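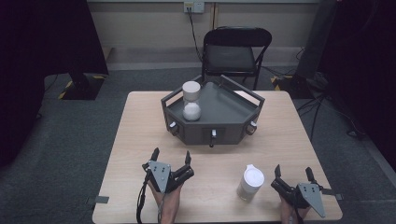 字数：2000 字｜讲述时间：20 分钟

# 周会怎么开短：Stolholm 客服部的做法

讲者：邵秋月（Qiuyue Shao）
场合：Rirkeck 内部分享，下午场

## 开场（第 1 页）

先报名字和部门，不讲履历。

今天讲的是一件小事：我们部门的周会原来要开一个半小时，现在大多数时候四十分钟能散。中间改了好几轮，有的改法留下来了，有的撤掉了，两种都会讲。

说明一下范围。我讲的是固定的例会，参加的人基本不变，内容以同步和排期为主。评审会、面试、客户会议不在里面，那些会的问题不一样，我也没有经验。

（停一下，问在座的人上一次周会有没有超时。举手就行，不用点名发言。）

## 原来的样子（第 2—3 页）

去年的周会是轮流汇报。从组长开始，每人讲自己这周做了什么，讲完下一个。问题有几处：

- 前面的人讲得细，后面的人时间不够，最后几位常常一句“没什么特别的”带过。
- 有人提出具体问题，两个人当场讨论起来，其他人听着。
- 真正要大家定的事排在最后，轮到的时候已经有人要去接班了。

第 3 页放的是当时的一份会议记录，客户名称已经遮掉。这份记录很长，里面需要有人跟进的只有两条，用黄色标出来了。翻到这页时给大家一点时间看，不要念。

我们做过一次整理：把 10 月的日历导出来，客服部所有人加起来，一共 151 条会议邀请。其中有 11 条没有写任何议题，标题就叫“同步”或者“聊一下”。这个数字后面还会提到。

## 第一轮：限时（第 4 页）

最先想到的办法是给每个人限时，每人三分钟。实行了几个星期，效果一般。

时间确实短了。但是三分钟对有的人太长，对有的人不够。手上有重大投诉的同事讲到一半被打断，会后只好再拉几个人另开一个会。日历上看周会短了，总时间没有少。

另外，计时这件事本身让人不舒服。当时由和田夏美（Natsumi Wada）负责提醒，她后来跟我说，每次开口打断别人之前都要犹豫，经常是犹豫完对方也讲完了。

结论：个人限时撤掉，只保留整场的结束时间。到点散会，没讲完的写进下周议题。

（如果有人问用什么计时：手机、挂钟、沙漏都可以，大家看得见就行。这个问题不展开。）

## 第二轮：书面汇报（第 5—6 页）

接下来把口头汇报改成会前书面汇报。规定是开会前一天下班之前，每人在 Bruda 的共享页面上写几行：

1. 本周完成了什么，一到两句。
2. 卡在哪里，需要谁帮忙。
3. 下周有没有请假或调班。

没有内容的项目留空，不用写“无”。

刚开始一半的人忘了写。我没有发提醒，只在开会时留出前五分钟，让没写的人当场写，写了的人看别人的。过了一阵子，忘写的人就少了。

第 6 页是两份书面汇报的对比。左边那份写了满满一屏，右边那份三行。左边是我写的。读左边那份要花的时间，和听我讲一遍差不多。后来我们加了一条：超过五行的内容另开文档，在汇报里放链接。

这里要提醒一点。书面汇报改变了新人了解团队的方式。以前新人坐在会上听，哪怕听不太懂，也能慢慢知道谁管什么。现在这部分没有了。我们的补法是新人头两个月由固定的同事带着读一遍汇报，每周半小时。这半小时也要算进成本里。

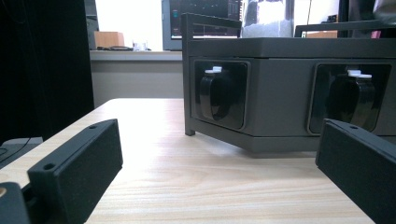

*浅色木桌面，远处是灰色台面。*

## 第三轮：议题先行（第 7—8 页）

汇报挪出去以后，会上只剩下需要讨论的事。这时候暴露出来的问题是议题写得太笼统。

举例，以前写“退货流程”，大家进来以后各讲各的。有人在说表格，有人在说仓库。现在要求写成能回答的问题，比如“破损退货要不要先拍照再登记”。写不成问题的，说明还没想好，先不上会。

每个议题后面写三样东西：提出人、希望得到什么结果、估计要几分钟。希望得到的结果只有三种，分别是“要决定”“要意见”“通知一下”。如果是“通知一下”，直接移到书面汇报里。

回到前面那 11 条没有议题的邀请。我们定了一个规矩：没有议题的邀请可以拒绝，不需要解释。这一条争议最大，Hoshino 那边的合作团队一开始觉得不礼貌。后来改成系统自动回复一句“请补充议题”，对方补了再接受。措辞换过几次，现在用的版本在讲义附录里。

## 谁来主持（第 9 页）

主持人每月轮换，组长也在名单里，没有例外。主持人做三件事：

- 会前半小时看一遍议题，把“要决定”的排到最前面。
- 讨论跑远的时候，把话题记在旁边的空白页上。
- 结束前念一遍决定和负责人。

最后这件事不能省。我们有一次省了，隔周发现两个人都以为对方会去联系供应商。

记录也由主持人指定，不一定是同一个人。记录只写决定、负责人和日期。讨论过程不记，想留观点的人自己写进文档。

## 没有解决的问题（第 10 页）

这一页讲慢一点。

第一，远程同事发言少。换成议题讨论以后，在会议室的人反应更快，远程的人常常等不到空隙。目前的做法是每个“要决定”的议题先问远程的人。有一点改善，还不够。

第二，周会短了，即时消息多了。有些原来攒到周会讲的事，现在随时发。我们没有统计过多了多少，只是几位同事都提到。下半年打算试一下每天固定两个时段回复非紧急消息。

第三，节后第一周总是开不短，积压的议题太多。我们干脆那一周恢复一个半小时，提前在日历上留好。

## 给想试的人（第 11 页）

不建议一次全改。顺序可以是：先定结束时间，再改书面汇报，最后改议题写法。每改一样至少跑四个星期，中间不要再加新规定。

试之前先和值班表对一下。客服部早班和晚班交接的时候最难凑齐人，我们把周会从上午挪到下午两点半，缺席的人少了。其他部门要看自己的排班。

预算方面没有什么花费。Bruda 的页面是公司原来就有的，打印机旁边贴了一张议题写法说明，每季度换一次。

## 提问时间备忘

- 问管理层是否支持：部门内部可以先试，不需要审批。跨部门的邀请规则要先和对方打招呼。
- 问人数多怎么办：我们没有试过很大的会，请直接说不知道。
- 问会议记录放哪里：共享页面，按月归档，链接在讲义最后一页。
- 问能不能拿模板：可以，会后找和田夏美要，她手上的是最新版。
- 时间不够就跳过第 6 页的对比，第 10 页保留。

讲义放在门口，散场后把剩下的带回三楼。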